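Ticket: Kuvcombe folding stack, right arm trails the left after the grasp
Status: waiting on reporter
Opened by: Krisztina Csizmadia, Planditz

Hello again, and thank you for being so patient with me on the last one! Since the January update the planner finds both grasp points on a T-shirt happily enough, but when the lift begins, the right arm starts late and the cloth gets dragged sideways. I went back to the old config, made myself a tea, tried again, and got the same thing. The log gives a lag of 100 ms between the two trajectory start stamps.

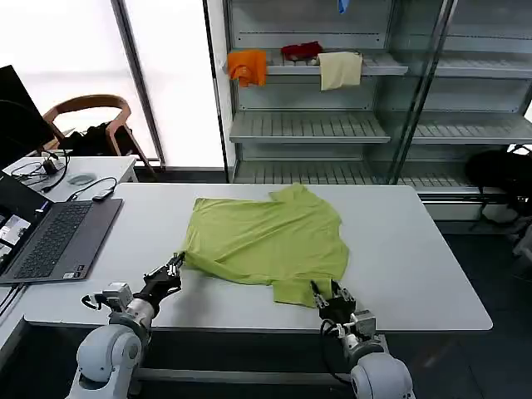
Do both arms need to read the same clock for a two-handed lift?
They do, and the setting is sync_source in the launch file, which the update resets to "local" on each arm.

Kondo from support here. Lovely clear report, Krisztina, thank you! Please set sync_source to "shared" for both arms, restart the controller, and send us the start stamps from 10 lifts. If the lag is still over 2 ms, attach the full log and I'll pass it to Muñoz on the planning side.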